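Law internships in Flindport, paid or unpaid?

tidewater_2L
Dec 30, 2022
Hi all! Skadbridge offered me a spot for August (so excited), two days a week in their contracts group, but it's unpaid and I'd be driving almost 100 miles each way. Would you take it?

oldbriefcase
Congratulations! I'd take it, gas and all. My summer there taught me more about drafting than two semesters of class, bless my professors.

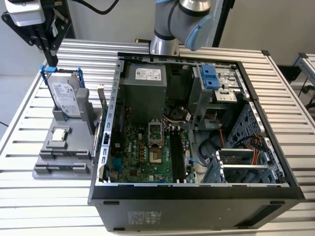

Dell tower, side panel off

marlowe_k
I'm going to disagree, kindly. A firm that size can pay its interns. Try Stastari first, they covered my parking and gave me a stipend.

oldbriefcase
Fair, but Stastari mostly does shipping claims, and she wants contracts.

tidewater_2L
Thank you both so much. I'll write to Stastari tonight and ask Skadbridge about mileage.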